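Ticket 489: Handheld gripper, comparing finger pads and wrist cameras, grip width drifting on the Pustitz controller

Opened by Mwende Mrema. Status: Solved, kept open for notes.

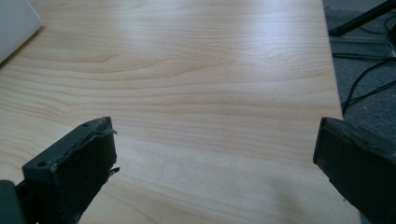 Do I have to redo the width calibration every time I change the finger pads?

Redo it whenever the new pad is a different thickness from the old one, or whenever the fingers themselves have come off their mounts. The controller works out the opening from the motor position and a stored zero, and the stored zero is simply wherever the two pads met the last time somebody ran the routine. Swap a thin pad for a thick one and every reading afterward will be off by the difference. If you are replacing like with like and the fingers stayed bolted on, a quick close-and-read check is plenty.

Mwende Mrema, opening post

Hello all, and thank you in advance for reading this, as I know my tickets run long. I am partway through comparing two sets of fingers on the handheld gripper, the short Prillska ones and the longer Warkance ones, and I've got myself into a muddle over the width readings. We want to pick one set before the arm work begins in May, so I would love to have this settled and out of everybody's hair.

What happens is this. I close the gripper on nothing, and the Pustitz controller reports zero, just as it should. I open it, pick up the test block, put it down, do that for a while, and then close on nothing again. Now it says 3 mm. I carry on, close once more, and it has crept up to 4 mm. Power it off and on and we are back to zero, looking as innocent as you please. Both finger sets do it, although the Prillska set does it sooner.

Things I have tried already, so you don't have to ask:

Different USB cable, and then the old cable again in the other port.
Firmware put back one version. No change that I could see, so I put it forward again.
Closing speed turned down to the slowest setting. The creep was slower to show up but it did show up.
Cleaned the rail with a dry cloth and worked it back and forth by hand. It feels smooth to me, but I'm no judge of rails.

I'm also trying out two wrist cameras as I go (the wide one and the narrow one, both on the same bracket), and I did wonder whether the camera cable was tugging on something. I'd be grateful for any thoughts!

Chepkoech Athumani, reply

Hi Mwende, don't ever apologize for a long ticket, the short ones are what keep me up at night. A few things from my side before we get you to unscrew anything.

First, could you tell me what the force limit is set to? On the Pustitz it lives under Motion, then Close, then Hold, and there are two numbers in there that look very much alike. The one I'm after is the hold force, the one it keeps applying after it decides it has gripped something.

Second, what does the raw encoder count say when you see the 3 mm? If the count has changed along with the width, the fingers really are stopping in a different place. If the count is the same as before and only the width has changed, then we have a software problem and I can stop bothering you about hardware.

Third, please take a close look at the pads, particularly the inner faces and the rims. The sheet material we used to buy tears along its edges, and then a bit of it folds over and you are closing on a double thickness. It can look fine from straight on and be quite a mess from the side. I have been caught by this on the arm as well as the handheld, and the first time it took me a whole afternoon.

I doubt it's the camera cable, but unplug it for one run and we'll know.

Mwende Mrema, reply

Thank you Chepkoech, this is lovely and clear. Answers in the same order.

Hold force was at the top of its range. I believe I turned it up when I was testing the heavier block and never turned it down again, so that one is on me.

The raw count changes. I wrote down the count and the width side by side through a full run and they move together the whole way, so the fingers are stopping short.

Pads: the rim on one side had lifted a little and there was a loose bit that I could push flat with a fingernail, but it would not stay flat. I hadn't thought of it as thick enough to matter, but of course it only has to get pinched between the two faces.

Camera cable unplugged for a run, both cameras in turn. Same creep, so the cameras are in the clear and I can go back to being cross with the wide one for other reasons (see further down).

Victor Wanyama, reply

Jumping in as I look after the controllers. With the hold force that high, the pad material gets dragged a tiny bit each time you lift, especially if you pull up at an angle, which we all do when holding the thing by hand. It doesn't spring all the way back. So the two causes feed each other: high force drags the pad, the dragged pad bunches at the rim, and the gripper stops early.

The zero after a power cycle puzzled me until I checked the startup settings. The Pustitz has an option called Home on Start, and when it is on, the gripper closes at power-up and calls whatever it finds zero. So it was covering up your problem each morning, and I'm sorry, I should have put that in the setup notes. My suggestion:

1. Turn Home on Start off.
2. Bring the hold force down to the middle of the range.
3. Take the old pads off completely, including the adhesive. Warm water and patience, please, no scraper on the finger faces.
4. Fit new pads from the Chege sheet, the softer one, trimmed a hair short of the finger edge so there is no rim to catch.
5. Tighten the finger screws evenly, going back and forth between them.
6. Run the width calibration once, save it, and write the count on the tag.

Then do your pick-and-place run again and close on nothing at the end. If it still creeps after that, I'll come over with the other motor unit and we can swap it out together.

Mwende Mrema, reply, 1/29/25

All done, and I am so pleased to report that it held at zero through the entire run, with both finger sets. I then did a second run with the heavier block at the middle hold force, half expecting it to slip, and it didn't slip once. So I never needed all that force in the first place!

Getting the adhesive off was every bit as tedious as Victor made it sound. I did it with the radio on.

While I have you all here, these are my notes on the comparison so far, in case they are useful to whoever picks up the arm side.

Prillska fingers: short, stiff, very nice for small parts. They hide less of the view from the wrist camera. You have to get your hand quite low to the table, though, and my knuckles have opinions on that.

Warkance fingers: longer reach and more comfortable to hold over a table. They flex a little at the tip when they close hard, and the width reading doesn't know anything about flex, so treat small widths with some caution.

Wide camera: I can see both fingertips and plenty of table on either side, which makes lining up easy. Shiny tabletops give it trouble, and I get a bright band of glare that moves when I move. Locking the exposure helped some. Tilting the bracket helped more.

Narrow camera: a cleaner picture of the tips and much less glare, but I lose sight of the object on the way in if I approach from the side.

If I had to choose today it would be the Prillska fingers with the wide camera, but I would like somebody with bigger hands to have a go first.

Subira Langat, reply

Bigger hands reporting for duty. I tried both sets after lunch and I agree with you on the Prillska fingers for small parts, but for anything taller than a mug I'd go with the Warkance ones every time. Could we keep both and save a calibration for each? The Pustitz has room for more than one profile, if I remember right.

One caution on the glare: please don't lock the exposure and then forget about it. I did that on the arm and spent a good while blaming the lens for a dark picture.

Victor Wanyama, reply

You do remember right, Subira. Settings, Tool, Save As. Give each profile the name of the finger set and the pad sheet together, so that a pad change means a new profile and no guessing. I have added that to the setup notes, along with the Home on Start warning.

Chepkoech Athumani, reply

Marking this one solved. Mwende, I'm leaving the ticket open for notes so you can add the camera results as they come in. I've put a fresh Chege sheet in the drawer under the spare cables, and the good scissors are in there with it. Please put the scissors back.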